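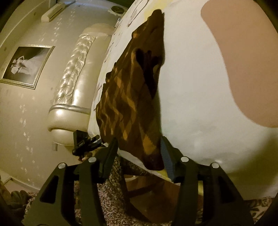

4.2 How viewers judged the reunion episodes

The second part of the study dealt with reunion episodes, the studio programmes that close a series and bring the former contestants back to talk about it. Earlier work on dating and house-share formats has mostly looked at the main run and treated the reunion as an extra. Our diaries suggest that many viewers see it differently. For them the reunion is where they decide what they think of the whole series, and several kept their opinion of a couple open until it had been shown.

We used two series, Skolevside and Bolcombe. Both end with a reunion recorded some weeks after the main run, and both have a host who did not appear in the earlier episodes. They differ in how the audience is used. Skolevside has a seated audience that may put questions to the cast, while Bolcombe is recorded without one. The survey was open in June and drew 1,020 complete responses. Respondents were asked to rate single exchanges for how planned they seemed, and then to say in their own words what had led them to that rating.

Exchanges with a question from the audience were rated as less planned than exchanges led by the host. This held for regular viewers and for people who had seen only the reunion. The written answers help to explain it. Respondents paid close attention to pauses, to contestants looking off to one side, and to answers that did not quite fit the question. Smooth answers were often marked down. One respondent wrote that a contestant "had clearly said it all before, probably in the car", and gave the exchange the lowest score on the scale.

Crying was a less reliable sign than we had expected. Some respondents took it as proof of real feeling and others as proof of the opposite, and a good number changed their minds between the two series. Strickland reports the same split in her interviews with viewers of Magyar, where tears were trusted only when the person crying seemed to want them to stop. We did not ask about this directly, so the comparison should be read with care.

Knowledge of how the programmes are made did not make people watch less. Respondents who said they followed production news rated nearly every exchange as more planned, yet they also gave the episodes higher marks for enjoyment. Mahmoud calls this "watching with the seams showing" — the viewer enjoys the story and the making of it at once. Our results fit that account for Skolevside. They fit it less well for Bolcombe, where the same group found the host's questions too gentle and lost interest in the second half.

The Gilmont diaries, discussed in the next section, follow a smaller group through a full series and allow a closer look at when these judgements are formed.

Figure 4. Sock on a white bed sheet, with hand-held gripper.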